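I went to look at some robots and mostly looked at a crate

Posted June 21, 2024

My cousin's wife works in the office next door to a firm called Stukero, and that is the whole of my connection to the robotics industry. She had a spare place on their open day list, she didn't want it, and I had nothing on that afternoon except a bag of compost that needed moving from one side of the shed to the other. So off I went to Kostside, which is a business park with a pond. The pond has a sign telling you not to feed the ducks and, on the day I went, no ducks.

I should say where I stand on robots. I have a vacuum cleaner that goes round by itself and I don't trust it. It spends most of its life under the sideboard, bleating. In February it dragged a phone charger the length of the hall and I had to cut the thing free with nail scissors. So I arrived with what you might call a modest set of expectations, plus a cheese sandwich, in case the catering was what catering usually is.

The catering was fine, as it happens. Little pastries. I ate the sandwich in the car afterwards anyway, out of loyalty.

We were given lanyards and split into groups. Mine was led by Fadime Polat, who runs the demonstrations and has the patience of somebody who has been asked "but will it take over the world?" before lunch every working day for years. A man in our group asked it before we had even got through the second set of doors. She said it would need to manage a full crate first. He wrote that down.

The first stop was a talk, in a room with too many chairs. There was a slide with arrows on it. I've sat through a lot of slides with arrows on them and this was one of the better ones, in that it ended. What I took from it was that Stukero makes hands. They don't make the whole robot. The arms come from elsewhere, the software comes partly from a company called Bautista, and what Stukero does is the bit on the end that has to touch things. They've been at it for 5 years. The present hand is called the Wuremen, and when somebody asked why, there was a short pause and then the next slide.

I liked the part about gloves. I hadn't expected there to be a part about gloves. The bare hand is a fine thing to look at, all joints and little screws, but smooth fingers on smooth plastic are apparently hopeless, much as I am with a wet jam jar. So they dress it. They have a drawer of gloves, a proper deep drawer like the one in my grandmother's hall, and they've been working through it to see which ones hold on to what. Some were made for the job at great expense. Others came from a market stall. Fadime wouldn't tell us which had done better, though she did look at the market stall ones rather fondly.

Then we went through to the workshop, and everybody stopped talking, partly out of respect and partly because of the fans.

I don't know what I'd pictured. Something with more white coats. It was a big bright room with bits of pretend living room in it, and people in trainers carrying laptops about on their forearms like waiters. Ataberk Akbulut was in charge of the station we'd been sent to. He is tall and quiet, and he addressed most of his remarks to the hand. He explained that lifting a big crate is a harder job than picking up something small and delicate, which was news to me, having always assumed that the egg was the difficult one. An egg, he said, is one thing in one place. A crate is a wide object with all its weight somewhere else. You take hold of one corner and the far end has its own ideas.

I thought of every sofa I have ever helped anybody move and felt, for the first time, a bit of sympathy for a machine.

I'd love to report on the speed of it all. There is a pace at which robots move in adverts and a pace at which they move at Kostside, and you could eat a pastry in the difference. I did. But the slowness grew on me. You find yourself leaning. The woman next to me was leaning as well, and making a small encouraging noise, the one you make at a toddler with a spoon. When the demonstration finished there was a bit of applause from our lot, with one whoop from the man who'd asked about world domination.

What stuck with me was how much of the work is plain fiddling. Ataberk told us they had done 300 goes at crates with this glove alone, and that the notes on most of them were a single word. He wouldn't say what the word was. Between rounds he'd look at the fingers, look at his screen, change one number and look at the fingers again. I asked whether it was ever boring. He gave this real thought and said that it was boring for 20 minutes at a time, and then very much not boring for a few seconds, and that fishing was the same. I don't fish, but I nodded in the way you do.

There was a question session at the end. I'd been saving mine up. I asked if the hand could get a vacuum cleaner out from under a sideboard, and Fadime said that it could probably be taught, but that I'd need a bigger hall. The arm and its base and its cabinet of electrics take up more floor than my kitchen does. I asked what it all cost and she offered me another pastry.

Somebody else asked about jobs, and it was a better question than mine, and I thought she answered it fairly. She said that most of the people who ring them up have work they can't get anyone to stay in, lifting and stacking and lifting again, and that she'd done a summer of it herself and her back still brought it up in conversation. She also said she didn't think that settled the matter. I appreciated that. I'd been bracing for a slide.

You get to see what the hand sees, too, from a little camera down at the wrist, and I think I could have looked at those pictures all afternoon. They sent round a couple for anyone who wanted them. I've put mine on the fridge, next to the bin collection dates.
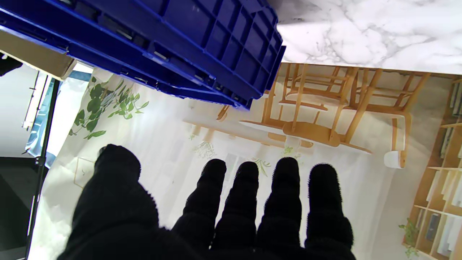
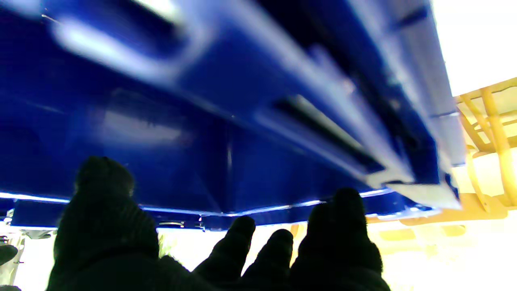 The gloved hand and the big blue crate, both from the wrist camera.

I've grown quite attached to the thumb. It's a good solid thumb, and in the second one it's right up against the bottom edge of the crate like a man testing whether paint is dry.

On the way out we handed back our lanyards and got a tote bag each, with a pen in it and a leaflet for a company that does flooring. There were almost 30 of us filing past the pond by then and every single one looked for the ducks.

They're doing another open day once the next hand is ready. Fadime says it will have the same number of fingers but better ones. My cousin's wife has already said I can have her place again, and she seemed a little surprised that I wanted it. The compost is still on the wrong side of the shed.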